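Zinusau grasp planner: gallery

Zinusau is the grasp planning and replay software written by Sivaprasad Raju and Kosmas Karagiannis. Version 3 replaces the old scoring step and reads wrist camera video directly. The current training set has 2,066 demonstrations of household items being picked up, 867 of them with soft objects. Page updated 2 August 2026.
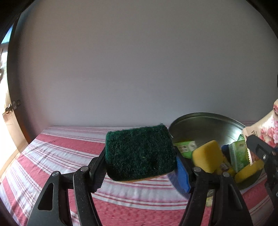
Does the planner need a depth camera?
It works from ordinary colour video. Depth can be switched on in the settings file, but the default model ignores it.

Green scouring sponge held between the two fingers, next to a steel bowl of small items. Soft objects are scored on pad contact and finger width together. The old scorer used width alone and often closed too far.

Replay runs from the command line or from the Branach viewer. The viewer steps through each demonstration and plots the planned finger width under the video. Planning takes 170 ms per grasp on our test machine. Logs from before April need converting first.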